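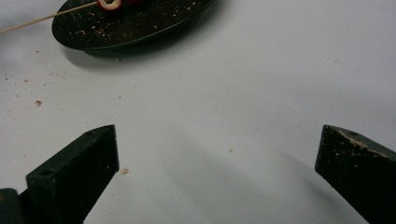 Mosbridge Manipulation Group
Minutes of the project meeting, 10th July
Held in the upstairs seminar room, Mosbridge

In the chair: Andri Haslinger
Minutes: Rocío Puma
Also there: the Dasov bench team, the two summer students, our visitor from Mosquera (by phone for items 1 to 4, then the line dropped)

1. Minutes of the last meeting

Agreed, with one change. Under "gripper fingers" we wrote that the longer pair was preferred. It was the shorter pair. Rocío has corrected the copy on the shared drive.

The spare wrist cable has come. The door badge for the bench room still hasn't, so please go on borrowing Andri's.

2. The messy table result

Most of the meeting went on this and rightly so, it's the nicest thing we've had all year.

Rocío went back over the question for Mosquera. When we record people picking up food with the hand-held gripper, does it help or hurt to leave the table as it is after a few goes, crumbs and all? Until May we wiped down after every recording. It looked tidy and we all assumed the policy would learn faster from tidy pictures. The students then asked why we wiped the table in training when we didn't plan to wipe it in the tests, and we didn't have a good reply.

So we trained 2 policies in Arnix with the same settings and the same length of training. Each had 200 demonstrations, the same foods, the same plates and the same people holding the gripper. One set was recorded on a table wiped between goes. The other was recorded on a table left alone for the whole session. Both were then run on the Dasov arm over 17 test layouts that neither had seen, with crumbs left on the table and on the plate.

The policy from the messy set cleared all but a couple of the layouts. The policy from the wiped set failed on more than half. Andri asked for the failures to be read out one by one, which took a while but was well worth it. They fall into two kinds:

- Going for a crumb. The arm comes down beside the plate, closes on a crumb or on nothing at all, and lifts as if it had the food. This was the usual one.
- Stopping short. The arm reaches the rim of the plate and hovers there until the run times out. It did this mostly where the crumbs on the plate were thick and close to the food.

The messy-set policy never once went for a crumb. Its failures were both skewers that rolled as the fingers closed, and we'd have expected trouble there with either policy.

There was a lot of pleased noise at this point. The minute-taker joined in and may have missed a remark or two.

3. Is it really the crumbs?

Andri played the doubter, at his own request. His points, with what was said back:

Order of recording. The wiped set was recorded first, so the people holding the gripper may simply have got better by the time of the messy set. The students had mixed in some wiped sessions near the end, thank goodness, and a small policy trained on those alone made the same sort of mistakes. Andri thinks this is a fair answer but would like to see it done properly with the order shuffled.

Pace. People who don't have to stop and wipe may move in a more even way. Rocío had plotted finger speed for both sets and the curves lie nearly on top of each other. She'll put the plot in the write-up.

Light. The messy sessions ran later in the day and the shadows of the fingers on the table were softer. No answer to this yet. The bench team will re-run a handful of layouts with the blind down and then up.

Crumbs on the gripper itself. This came from Mosquera and it was a very good one. By the end of a messy session there is residue along the fingers, and the fingers are in view the whole time. The policy might be reading the state of the fingers and using it as a kind of clock. We went round this several times. It would be easy to test: clean the fingers, leave the table, run again. Everybody wanted to know the answer straight away and there was talk of breaking off the meeting to go and do it. We didn't, but the bench team has it as the first job tomorrow.

4. How the recordings are made

Mosquera would like to copy the method in their own kitchen, so we set down what we now do.

Set the plate down by hand, without measuring. Put the food on it however it lands. Pieces may overhang the rim and skewers may stick out over the table; don't push them back to make the reach easier. Record the pick and the release, then put the food back and go again. Leave what falls. Change the food when it starts to come apart badly enough that a person would not serve it.

The gripper should enter from a different side from time to time. We found a strong habit of coming in from the near edge in the early recordings and it shows in how the arm behaves.

Some discussion of how messy is too messy. The bench team said that towards the end of the longest session there was so much on the table that they were brushing it off with their sleeves, and those recordings have sleeves in them. Seventeen recordings have been taken out of the set for that and for lost tracking, and replaced. Mosquera asked whether we should have kept them. Rocío thinks not for this result, though she'd love to try them on their own later.

Pale tables: all of our recordings use the pale top, where dark crumbs show up clearly. On a dark or patterned top they'd be far harder to see, and small pale bits on a dark plate are already the hardest case we have. Mosquera have a patterned worktop and are happy to be the test of this. Great news for us, we had been wondering how to get hold of one.

The phone line was lost here. Rocío rang afterwards to pass on the rest.

5. A cheaper way?

One of the students asked whether you could skip the mess and paint crumbs into the clean pictures with software. She has tried a first version and showed it on the wall screen. Little flecks with soft edges, scattered at random over the table. It helps! The policy trained this way sits between the other two, and it makes far fewer grabs at nothing.

It doesn't reach the messy-set policy, though. Her own guess is that real crumbs gather where food has been handled, thick near the plate and thin further off, and random flecks don't do that. She wants to try scattering them outward from the plate next. Andri was very taken with this and asked her to write it up as its own short section with her name on it.

The other student pointed out that real crumbs are also different sizes and that the chunkier ones throw a bit of shadow. Worth adding if it isn't much work.

6. Write-up

Short paper first, longer one if the light and clean-finger checks hold up. Rocío has a draft of the method part. Andri will do the opening and has promised not to rewrite the method part while he's in there.

We argued over the title. "Leave the crumbs" was popular. Andri thinks it sounds like a cookery column. Left open.

All agreed that the result should be put plainly: a table like the one you'll test on makes better training pictures than a table tidied for the purpose, for these foods, on this bench. Nothing wider than that until Mosquera have had their turn.

7. Bench matters

The Dasov arm has a slight knock in the elbow when it starts from rest. It doesn't seem to affect the runs. The bench team will look at it when the clean-finger check is done and not before.

Arnix has been updated on the training machine. Old runs still open. If yours doesn't, tell Rocío and please don't try to convert it yourself.

Food budget is fine for now. Skewered pieces are the most useful thing we've bought and also the first to vanish from the fridge. The shelf marked BENCH is for the bench.

8. Any other business

The students finish at the end of the month and would like to show the arm to their year group. Warmly agreed. Andri will book the room.

Thanks were given to both of them for asking about the wiping in the first place.

Actions

Bench team: clean-finger check, then blind up and blind down
Rocío: finger speed plot into the draft; method notes to Mosquera
Andri: opening of the paper; room for the students' visit; chase the door badge
Students: crumbs scattered outward from the plate; shuffled order plan, one page
Mosquera: photographs of the patterned worktop, whenever suits

Next meeting in a fortnight, same room. Rocío in the chair, Andri to take the minutes.

Shared 17 times
2 comments

Related items
Choosing between the long and short gripper fingers
Notes for new people on the Dasov bench
Moving your old runs to the new Arnix
Why we stopped taping plate positions on the table
Minutes of the June project meeting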